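Home > Supper Club > Minutes

Minutes of the meeting, Mar 24, 2019
Present: Zixuan Kang (chair), Halyna Boiko (minutes), 8 members
Absent with notice: 3

1. Minutes of last meeting
Accepted with one correction. The rental of the chairs was paid by Kikine, and not by the club.

2. Table setting for the spring supper
Halyna presented the proposal for one place: dark green cloth napkin in the center, fork on the left, knife with black handle on the right, wine glass close to the napkin. The serving plate stays white.
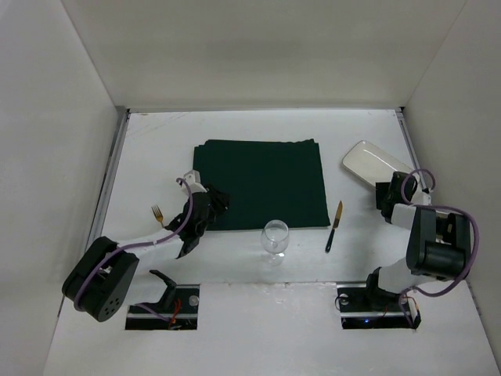 Zixuan asked if the green is too dark for a spring evening. After discussion the members voted 6 for green, 2 against. It was also asked that the napkins are ironed before folding. Halyna will ask Ollov for the price of 20 napkins.

The question of a second glass for water was moved to the next meeting.

3. Room
Yeon confirmed the small hall. We can enter from three o'clock. The key must be returned the same evening.

4. Other matters
One member offered to bring bread. Accepted with thanks.

Next meeting: date will be sent by e-mail before the end of March.

Minutes written by H. Boiko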